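Gollska games fair - quick writeup before I forget it all

2021-03-10

Typing this on the bus home so excuse the state of it. Went to the Gollska fair with Esi Antwi from our bingo night. We run a small one, once a month, 17 regulars on a good night, and the plan was to look at new ticket books, find a better caller's desk and get home before dark. Managed two of those.

Fair floor, tabletops: 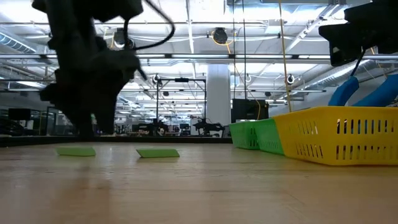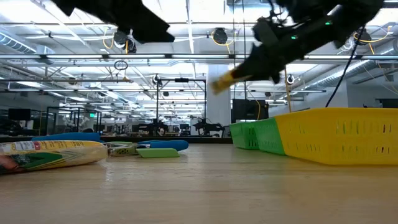 Parking first. Follow the signs for the Crenshaw entrance and not the main one. Main one had a line back to the gas station when we came past. Crenshaw side we drove straight in, four bucks, guy waved us to a spot right by the door. We took the bus back to Esi's place from the overflow stop after her sister borrowed the car, long story, different post.

Inside. Got a wristband and a paper map. Map is no use, half the booth numbers had moved. Hall is one long room with a kink in it and the bingo stuff is past the kink, so if you only walk the first part you'd think the whole thing was card games and darts.

Started at Dimex. They do ticket books, daubers, the rolls of raffle tickets, all that. Their rep was nice but busy, had three people talking at him at once. Prices are up on last time. A case of the six-page books is 198 now and they wouldn't split a case. Paper is good though. I brought my own dauber and tested it on a sample page - no bleed through, which was my whole complaint about the ones we buy now. Esi thought the numbers were a bit small for our older players and she's right, Mrs. D would be holding it up to the light. They do a large print version, not at the fair, you have to call. Of course.

Then the caller's demo. This was the best bit of the day for me. Corinne Lindgren was calling, she's done the big halls for years and has one of those voices that just carries, no strain in it. Played two games for nothing and a third for a buck a card. Things I scribbled down while she was going:

Says the number twice, same speed both times, then the digits on their own.
Never looks up until the second read is finished.
Waits on a claim before touching anything. Doesn't clear the board, doesn't joke, just waits.
Hardly any nicknames. I asked her after and she said a few is plenty, people come to hear the number.

I do way too many nicknames. Noted.

I had one number left in the second game, 64, sat there through what felt like forever, and a man in a fishing hat got it on a full card. He didn't even shout. Sort of put his hand up like school. Esi won nothing either but she did get a free keyring for sitting in the front row.

Lunch. There's a counter at the back and it's slow. Grilled cheese 6 bucks, coffee fine, no tables left so we ate standing by the fire door. Bring a sandwich.

After lunch we went to look at machines at Totadis. Blowers, cages, and the electronic number boards. The small blower is the one I wanted to see. It's loud. Louder than ours, and ours rattles. The rep said it's quieter with the lid cover fitted but she didn't have the cover with her, so I can't say. Balls come up quick, one at a time, no jams while we stood there. Price on the card was 368 and that's without the balls. Balls are extra. I laughed out loud, sorry to the rep.

The number board was better. Flat, folds in half, fits in a trunk, numbers you could read from the far wall. 180 for the refurbished one and I nearly did it on the spot. Esi talked me down, or at least told me to ask the group first, since it's the kitty and not my wallet. Fair enough. I've got the flyer and they're holding the show price till the end of June.

No luck on a caller's desk. Saw one, kind of a lectern with a slot for the balls, but it weighed a ton and it was orange. We will carry on with the card table.

Other odds and ends:

Second hand stall near the exit had old wooden lotto sets, bag and all. Wanted one. Didn't get one. Regret it allready.
Darts corner was packed all afternoon, couldn't get near.
The restrooms by the Crenshaw door are the ones with no line.
Raffle drawn at three, you have to be there in person. We missed it by being stuck behind a stroller. Number wasn't ours anyway, Esi checked the board.
Hall gets warm. Wear something you can take off.

Was it worth the trip. For the calling demo yes, I'd go again just for that, and I got to hold the ticket books insted of guessing from a catalog. If you only want supplies you could do it by phone and save the drive. If you've never been to one of these, go in the morning, do the far end first and work back, the crowd does it the other way round.

For our lot - next bingo night is the usual time, doors at six thirty. I'm bringing the Dimex sample pages so everyone can have a go with their own daubers, and the board flyer so we can vote on it. If it's a yes I'll call Totadis the next morning. Also somebody please remind me to ask Dimex about the large print, I've written it on my hand and it's already coming off.

My stop, got to go.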